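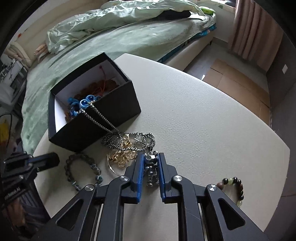
Jewellery repairs: frequently asked questions

Do you repair pieces bought elsewhere?
Yes, at our Rollby counter or by post. Pieces posted to us must be insured by the sender.

How long does a chain repair take?
Most are ready in 10 working days. Allow longer in November.

Can you match the colour of an old chain?
Usually — but heavily worn plating may need redoing.

Do you give quotes?
Quotes are free and stay valid for 2 months.

Can I cancel?
Yes, until work has started. Return postage is at your cost.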